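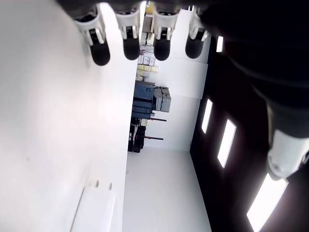
Fingertip clearance at the start of a run: what do you use?

fisus_bench
We're rewriting our setup sheet for tabletop work with multi-finger hands. The old one says "hand clear of table at start" and gives no number. Half of our group reads that as not touching. The other half wants a full hand's height. I proposed 9 mm minimum under the lowest fingertip, checked with a gauge block before every run. What do other labs write down?

torque_and_tea
9 mm is fine for a hand that's been homed that day. I'd be careful about "lowest fingertip" though. On most hands it changes with the pose, so the sheet should name the pose as well. We use open hand, palm down, and the check doesn't count in any other pose.
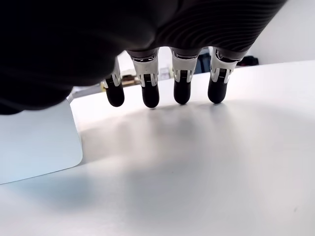 Fingers over the tabletop, palm down.

kelpie44
Disagree with the gauge block. You're asking people to put their fingers under a hand that's powered up. Our rule is no hands inside the table edge unless the arms are in hold and someone is at the stop button. If you need a gap check, do it from the joint readings.

fisus_bench
Joint readings don't know that somebody swapped the table. Ours changed in February and the surface came up 4 mm. Every log looked normal.

kelpie44
Then the rule you need is "re-measure the table after any move." Still no reason to reach in.

zulus_ops
We do both at Zulus. Block check with arms in hold, once per shift, then readings for each run. Out of 1,410 runs we threw out 44 for contact at start, nearly all from before we added the block check.

torque_and_tea
What about cables? I never see them in these sheets. If there's slack along the forearm it can lie on the table and drag a light object, and your fingertip gap won't catch that. 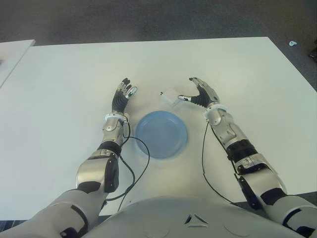 Photo: Verhoeven bench notes

rustus_dan
Cables are on ours. The line reads: "Move both arms through full reach by hand guide. No cable may touch a task object or cross between the hands." It takes a couple of minutes. We also list the task objects by name, so a plate and a small box get two lines, and anything else on the table comes off.

kelpie44
"May not cross between the hands" is too strict for two-arm work. You'd fail most setups I've worked on. I'd keep the part about touching objects and drop the rest.

rustus_dan
It's strict on purpose. If a setup can't pass, the lead signs for it.

fisus_bench
OK, draft for now: named pose, 9 mm, block check with arms in hold and a person at the stop, table re-measured after any move, cable check at full reach. I'm leaving out the crossing rule until we've tried it. Will post the sheet when it's typed up.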